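The Bag That Would Not Let Go

Zollside's two-armed packing cell was pitched as the patient worker that never drops anything. Its most awkward fault so far is that it held on.

January 18, 2024 is printed at the top of the incident sheet, and the sheet is short. A bag-handling run was in progress. Both grippers had closed on the fabric when the left arm lost its position signal. The software, built by a small outfit called Kondinik, did what it was written to do and froze both arms where they were. The grip force stayed on. So did the status lights, which were green the whole time.

It took 12 minutes to free the bag, and the power had to come off first.

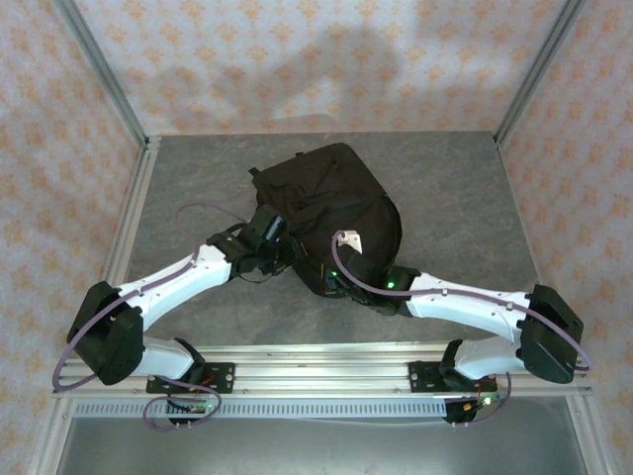 Both grippers on the black bag at the Zollside bench, with cable looped along each arm.

Kondinik calls this a safe state. For a glass jar held over a floor, maybe it is. For a soft bag squeezed between two arms that can no longer agree on where they are, I'm less sure, and a finger is soft too. The company's answer is that the arms are too weak to do real harm. I asked for the force readings behind that claim and was sent a brochure.

The cause, according to Westell, the firm that services the cell, was a cable. It runs in a loose loop so that the joints can turn freely, and after 3774 cycles one connector had worked itself partway out. Westell had flagged the loops on two earlier visits. Its advice was to clip them closer to the arm links and check the plugs by hand every week. Zollside clipped nothing, on the grounds that a tighter cable might wear out sooner. Perhaps so, but a worn cable can be found on a bench inspection. A plug that is half out looks a lot like a plug that is in.

Then there is the question of what the arms are asked to handle. Ninh, the retailer paying for the trial, wants mixed orders: stiff things, floppy things, slippery things, all on one table.
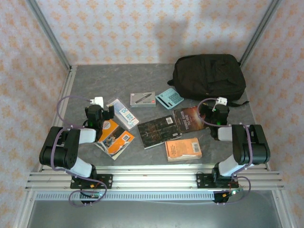 A mixed table: books, a light blue calculator, packaged goods and a black backpack behind them.

A book is easy to reason about. It has edges, and it keeps its shape when you press it. A backpack folds, its straps wander, and the gripper has no good way of telling a firm hold from a fistful of bunched cloth. Kondinik's fault tests, I learned, used 4 boxes, all rigid. The freeze response was never tried on fabric before the cell was switched on.

The fix on offer is a software update, due in February, that will ease the grip after a lost signal. Kondinik has not said by how much, or what happens if the signal is lost on the gripper itself. Westell still wants the clips. Ninh says it is satisfied - though it would not tell me what it had been shown.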